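Board Finisher, Part-Time
Skonham, workshop team 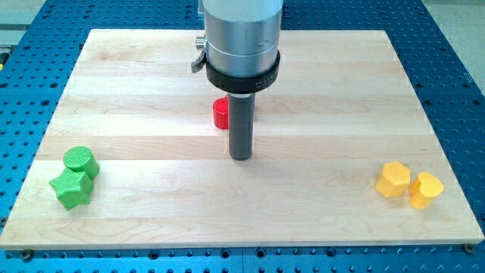

About the job

Skonham makes large boards and counter pieces in pale wood for kitchens, cafes and small shops. We are looking for one part-time finisher to join the workshop in May. You will report to Danjuma Effiong, who runs finishing and dispatch.

The post is five mornings a week, 7 a.m. to noon. It is a paid position with a 2-month trial period on full pay.

What you will do

Check glued-up boards for open joints, dents, glue marks and rough grain.
Sand flat faces and edges by hand and with a random orbit sander.
Wipe down, oil and rack boards for drying.
Match boards for color when a customer orders a pair. Pale planks can run from cream to light honey in a single board, and some customers are particular.
Fill in the job sheet for each piece and note any rework.
Wrap finished boards for pickup. Most of our current orders go to Gaillard and Nalard, and each has its own wrapping sheet.

What we need from you

Some experience with sanding or finishing wood, paid or at home. Furniture repair, floor work and instrument work all count.
A good eye for scratches under side light.
Able to lift and turn a large board with a second person.
Comfortable standing for most of a shift.
Able to read a drawing and a tape measure in inches.

You do not need a certificate. We will show you our oiling schedule and how we grade boards.

Good to know

Dust masks, ear protection and gloves are provided. Please bring your own closed work shoes. The finishing room is on the ground floor and there is parking behind the building. The Famum bus stop is across the street, but the first bus gets in close to start time, so ask us about this if you rely on it.

We finished 2000 boards last year and expect the same this year, so the hours are steady.

How to apply

Send a short letter and a list of past work to Danjuma Effiong at the Skonham front office, or drop them off any morning before noon. Photos of things you have sanded or finished are welcome. Applicants we want to meet will be asked in for a one-hour paid bench test.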